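Handout 4: Setting up the Koketti arm in the simulator and keeping it healthy
Service and Maintenance of Mobile Robots, spring term
Notes by Ladan Soltani

Right, so last time we got as far as the Karimi cell loading without errors, and a few of you asked why I was so fussy about the camera before anyone had moved a joint. I'll start there, as it's where most of the marks went missing in the first exercise.

The simulated flat has walls, floors, a sofa, a dining table, the lot, and it's very tempting to drive off and have a look. Please don't, not yet! Load the cell, leave the arm parked and go through the views one at a time. In each one I want you to write down what you can see of the robot, even if the answer is "nothing". A view with no arm in it is still useful, as you can check the walls and doorways for missing textures without anything in the way.

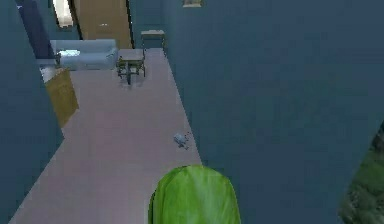
Once the views are written up, open the joint panel and read off the parked values. Mine sit at zero for the base and 125 for the lift. If yours don't, you've loaded somebody's saved session (it happens every year, usually mine) and you need to reset from the Fasach menu before going any further. Resetting from the main toolbar only clears the furniture and leaves the joints where they were, which cost Kanini Wanyama and me a whole afternoon in January.

Now the tag. We use a square marker to tell the tracker where the gripper assembly is, and the tracker is only as good as the number you type in for the marker size. Look it up in the cell file, don't guess from the screen. Then:

Open the tracker window and wait for the outline to settle.
Read the marker number. Ours is 177.
Nudge the wrist five degrees each way and watch the outline follow.
If it lags or jumps, drop the tracker rate to 400 and try again.
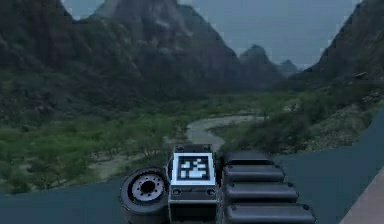

Five degrees is plenty. I've seen people swing the wrist right round and then wonder why the tracker has lost the marker - well, it's facing the other way. If you do lose it, bring the wrist back slowly and let the tracker find it again by itself. Don't restart the window, as that throws away your offsets and you'll be typing them in from scratch.

On to reach. This is the part that feels most like proper maintenance work, and I like it best. With a real arm you'd be listening for a noisy bearing. In the simulator you get the torque plot instead, and after a while you read it much the same way. Run the arm out over the table in slow mode with the plot open beside it. A healthy joint draws a smooth hump. A joint with a bad friction value draws a saw edge, and the fix is nearly always in the Grelberg settings page, under the joint's own tab (not the general one, which looks identical and does nothing for us).

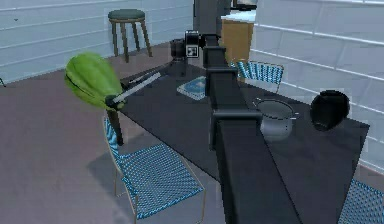 Keep an eye on clearance while you're at it. The collision shapes are a bit fatter than the parts you see, so a contact warning can pop up when there still seems to be a gap. Note the warning, back off, carry on. If you get error 529 the collision file hasn't loaded at all, and then everything will pass straight through everything else, so your nice clean run means nothing and has to be done again. Sorry.

When the reach check is finished, fold the arm, save the joint log and go back through the views you started with. Compare them with your first notes. Has any furniture shifted? Is there something on the floor you didn't write down before? Small loose items are easy to miss and the base will happily try to drive over them.

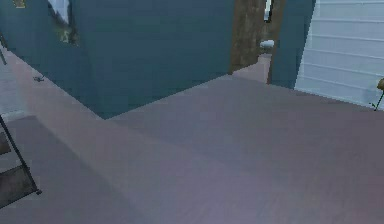 For the write-up, hand in the joint log, the view notes (both sets) and one paragraph on the worst joint you found and what you changed. One paragraph, please, I do have to read them all! If you changed nothing, say why you were happy with the plot.

Kanini is in the lab from two o'clock if your install is misbehaving. Bring the log file with you, she'll ask for it first.

Next handout: grip force, and the wrist calibration we skipped.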